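The Well at Pruvville

The sign outside Pruvville gave the population as 1,593, and my aunt said that was the first lie you met on the way in. The second was the well.

People drove a long way for the well. You dropped in a coin, asked it a question, and it hummed if the answer was yes. In June the queue went past the bakery and down to the bridge. A firm called Caseo had bought the rights to it and put up a turnstile.

I went because my aunt wanted company and because I had never heard a well hum. I didn't expect to. It seemed to me that a town with a shut railway station and 482 parking spaces had every reason to hear humming.

"You could at least keep an open mind," she said.

"I've kept it open since breakfast."

The man at the turnstile told us the shaft went down 3,000 feet. I asked who had measured it. He said it was well known. I asked how a coin could be heard landing, then, and he looked past me at the next family and took their money.

My aunt leaned over the wall for a long while. She didn't say her question aloud, though I could guess it — my uncle had been gone three winters and she still bought the mustard he liked. The coin fell. I listened as hard as I have ever listened to anything.

There was a lorry changing gear on the hill. There was a pigeon.

"There," she said. "Did you hear?"
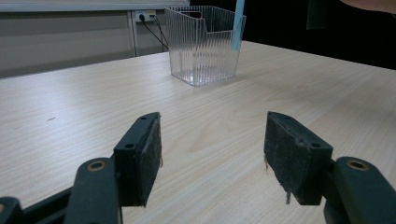
I told her I'd heard something. It was true as far as it went, and she took my arm going back down the steps, which she hadn't done since I was small enough to need it.

We had tea at the Posex Café, where the scones were dear and yesterday's. She talked about selling the house. She had been against selling it for years, and now she wanted a flat near the sea with a lift.

Driving home, I waited until she was asleep and wound the window down. The lorry must have been behind us the whole way, because I could still hear it, low and steady, long after the road had emptied.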